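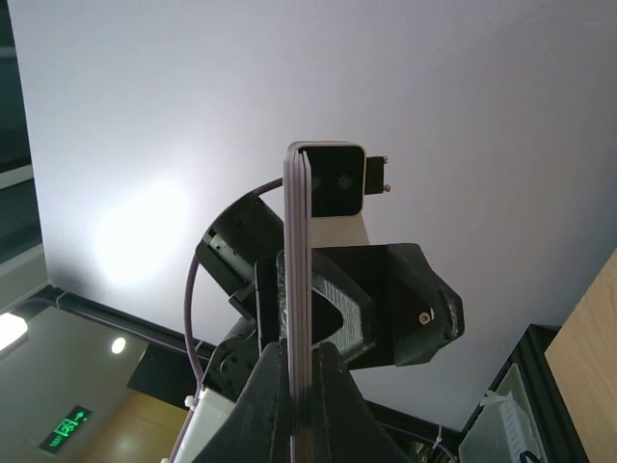
I signed up for the open day at the Hirnell water district mostly out of guilt. We had been on watering restrictions for two summers, I'd been grumbling about them the whole time, and then a flyer came with the bill inviting customers out to see the reservoir and the treatment plant. It seemed only fair to go look at the thing I'd been complaining about.

The bus left from the library parking lot at 8:30 in the morning. It was May, already hot, and the drive up to Urow takes longer than you'd think because the county road follows the old creek bed and the creek bed wanders all over the place. I grew up with water in that creek. We caught crawdads in it! Now there are cottonwoods on both banks that look half dead, and people have started parking trailers in the low spots, which I can't imagine is a great idea if it ever does rain hard.

First stop was the reservoir overlook. I'd seen the pictures in the paper but they don't prepare you for the ring. All around the edge there's this wide pale band of bare rock where the water used to be, and the boat ramp just stops in midair above a slope of cracked mud. Our guide (very patient woman, big hat, had clearly been asked everything already) told us the lake was 125 feet deep at the dam when it's full. She wouldn't give us a straight number for that morning. She said it depends which gauge you ask, and a man behind me said well, ask one of them then, and everybody laughed except her.

What I had wrong, and I suspect a lot of us did, is that I thought the district could decide how much of that water we get. It can't, or only partly. The farms down around Curkov have the older rights, some of them going back before the town had a name, and in a dry year they're first in line. The district buys some of its share back when it can afford to. Last year it couldn't. A couple on the bus grow almonds near Curkov and they had plenty to say about this. In a wet year the town is glad to have them paying into the canal fund, they said, and in a dry year they get blamed for farming. I went up there thinking farmers were using too much and came back less sure. They've pulled out trees they planted when their kids were born.

Then the treatment plant, where we all had to wear hard hats that didn't fit. I won't pretend I followed the chemistry. The part that stuck with me was the noise in the pump hall, and how cool it was in there, and how nobody on our tour wanted to leave for exactly that reason. Only one of the three intake pipes was in use. The upper two come out of the dam wall above the waterline now, so they're just holes. The lowest one pulls water from near the bottom, which means more silt, which means more filtering, which is why the water tasted like a garden last August. I had called the office about that. Twice. I felt a bit silly.

Lunch was in a tent by the maintenance yard – sandwiches, lemonade, and a table of free faucet aerators that went in no time. I got two. El-Sayed, the engineering firm that's doing the leak survey, had a booth with a map of the town's mains colored by age, and I spent way too long finding my own street. Ours is orange. Orange is bad. They've logged 589 leaks since they started and have fixed a bit more than half, starting with the ones under the big roads. I asked why our side of town was so far down the list and got a polite answer about pressure zones. I asked again and got a more useful one, which is that the money for the east side hasn't been approved yet and there's a vote on it in the fall.

So that bugged me on the ride home, I'll admit it. We're told to take short showers and let the lawn go, and I've done it, my yard looks like a doormat. Meanwhile there's treated water running into the dirt under Orchard Avenue and we don't have a date for fixing it. Every dry year there's an emergency meeting and a speech about how we're all in this together, then it rains in December and the whole subject gets dropped till the next time. I counted on my fingers on the bus and I can remember four rounds of this just since I bought the house.

I don't want to be too hard on the people who work up there. They were kind, they stayed late to answer questions, and they were pretty frank about what they can't do. There were 400 places for the day across all the buses and every one got taken, so somebody's interested.

If they run it again, here's what I'd pass on. Bring your own water, funny as that sounds, because the line for the jug was long. Wear real shoes for the overlook, it's loose gravel. Sit on the left side of the bus going up. And look up your street before you go so you know what color you are when you get to the map.

The next tours are in October, before the vote. Sign-up is at the front counter at the district office, not online, and they want to see a bill.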